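Search the tips pages Go

Workshop tips: working with two arms and a screwdriver

8 comments Shared 1587 times

Most of these tips come from the club notebook for the Pornby project, where a pair of arms has to pick up a cordless screwdriver and use it on a small part. We do the first half of the work on the simulated bench and the second half on the real one in the Wisudon workshop. The tips apply to both unless it says otherwise. New members should read the lot before booking a slot.

Before you start

Clear the bench of anything the task doesn't call for. In the simulator that means loading the plain bench file and adding items one at a time. On the real bench it means putting the mugs somewhere else.

Decide which arm does what and write it at the top of your notebook page. "Left" and "right" mean as seen from the front of the table. Two groups last year meant it from behind, and we lost an evening to it.

Check that both grippers open and close fully before you put a tool anywhere near them. Do five slow cycles on each side.

Pick a home position for each arm and go back to it between attempts. If you carry on from wherever the last attempt stopped, you can't compare one with the next.

Holding the screwdriver

A screwdriver with a motor in it has a fat body and a thin end, and the weight is rarely where you expect. Find the balance point by resting the real tool across a finger, then mark it with a strip of masking tape. Use the mark when you choose where the gripper should close.

Grip the barrel squarely, with both fingers meeting it at the same height. If one touches first, the tool tilts before the second one arrives and the tip ends up well off to one side. Back off and line up again. Squeezing harder won't straighten it.

Keep the fingers off the switch. It's easy to forget in the simulator, where the switch does nothing, and then you copy the same grip across to the bench.

Lift straight up first, then travel. Keep the tip pointing down all the way and leave a clear gap over everything on the table. When you are over the part, stop and look from a second view before coming down. 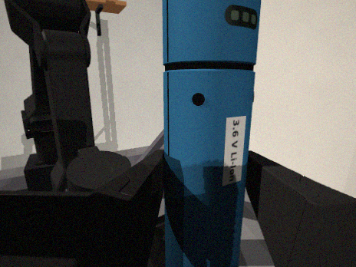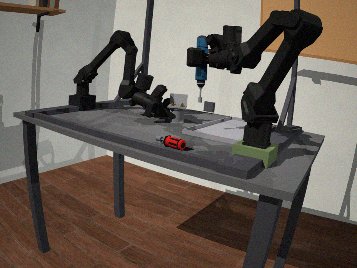
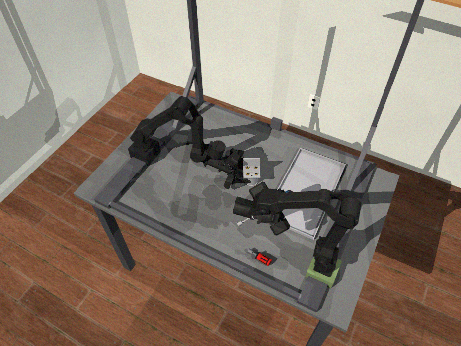
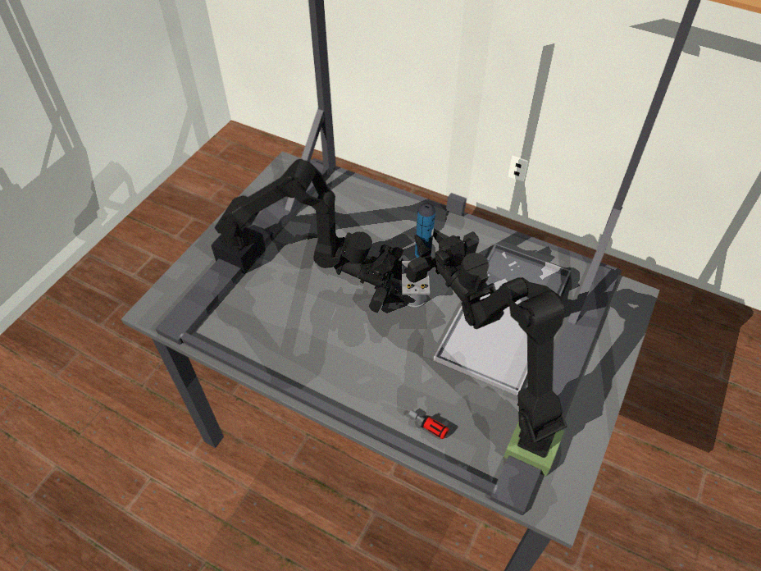

Opoku Robotics Club - Sitside College, Design and Technology Department

Where things go on the table

Use the middle of the table for anything both arms have to reach. The ends are awkward, as an arm has to fold back on itself to get at something close to its own base.

Leave the spare screwdriver towards the front, well clear of the grippers. You can swap to it if the first tool gives trouble, and it's useful for practising a pick-up from lying flat, which is a different job from taking hold of a tool that's already upright.

The tray is for parts and for nothing else. Don't park tools in it. Remember that the right arm passes over it on the way to the middle, so anything tall in the tray will get knocked.

When the two grippers are working close together, move one and hold the other still. Once the pair of moves works separately you can try overlapping them. Start with the arm that holds the part - it should be in place and settled before the tool comes in.

Views and light

One view is never enough for a tip the width of a pencil lead. Use a wide view for the arms and a close one for the fingers. The wide view tells you about elbows, and elbows are what people crash.

Shadows are a nuisance. Two arms and a pair of posts put a lot of dark shapes across a grey tabletop, and a dark gripper is hard to pick out against them. If your program finds things by colour, test it with the lamp moved to the other side. Bright handles help. Small black parts don't, so put a pale stand or a sheet of paper underneath.

Running and saving

Set a limit of 2000 steps for each attempt in the simulator. If it hasn't got there by then it isn't going to, and the next group is waiting for the machine.

Save after every attempt, good or bad, with a short note in plain words. "Tool tilted left on pick-up" is a good note. "Rubbish" is not, though there are several in the book.

Change one thing between attempts. Grip height, closing speed and approach angle all affect each other, and changing them together teaches you very little.

On the real bench only

Safety glasses on, long hair tied back, lanyards off. One person stays by the stop button and does no other job.

Run the first pass with the screwdriver battery out if yours comes out, or with the switch taped off if it doesn't. Run the second pass at a quarter speed. Charge the tool before the session. A tired battery will drive the first screw halfway in and you'll spend an hour looking for the fault in your program.

Wipe the finger pads with a dry cloth when you finish. Put the bits back in the tin by size and hang the screwdrivers up. The bench should be clear by half past five, when the technicians lock the cupboard.

Contact the club | Copyright Opoku Robotics Club, Sitside College | Back to top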